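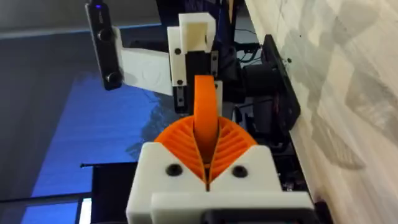

Landlord wants to repay my deposit in parts, is it normal?

Posted by Zdislava Kopecký, June 1, 2018

Hello everyone. I moved out from a one-bedroom apartment in Montoya after 26 months. When I signed the lease I paid a deposit of $3,000. The management company (Cletero) now writes to me that they will return it in three payments, the last one in the fall, and that they will keep an amount for "repainting and general wear" which they did not yet calculate.

I cleaned everything for two days, also the oven and the window tracks. At the final visit their employee walked through the rooms with me and signed my checklist without any remark. I have a copy of this paper. The only damage which I know is one small hole in the bathroom door, and it is written already in the move-in report.

In the country where I lived before, the deposit comes back in one sum, so I am not sure if I understand the rules here correctly. My lease says nothing about parts. I would like to stay polite with them, as I need a reference for the next apartment. What should I write?

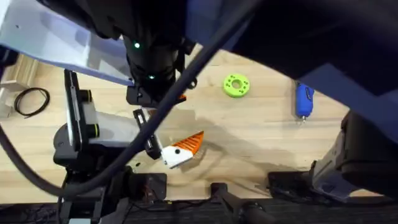 I should add that I gave them my new address in writing, with a date on it, and I have the receipt from the post office. The first e-mail from them came 18 days after I returned the keys.

bideson_tenant

Never heard of installments. Call them and ask for a manager. They tried this on my cousin too.

Distbridge Dave

The deadline depends on your state, so look up "security deposit" on the site of your attorney general or the local housing office before you write anything. Many states make the landlord send an itemized list of deductions together with the rest of the money. Ordinary wear usually can't be charged, and paint after two years is often treated as wear.

Then send a short letter, certified mail. Give the date you returned the keys, the amount of the deposit, and your new address. Attach copies of the signed checklist and the move-in report, keep the originals. Ask for full payment within 10 days and don't agree to the installments by e-mail in the meantime. If they ignore it, small claims court is the next step and you don't normally need a lawyer there.

For the reference, you can ask for it in a separate letter.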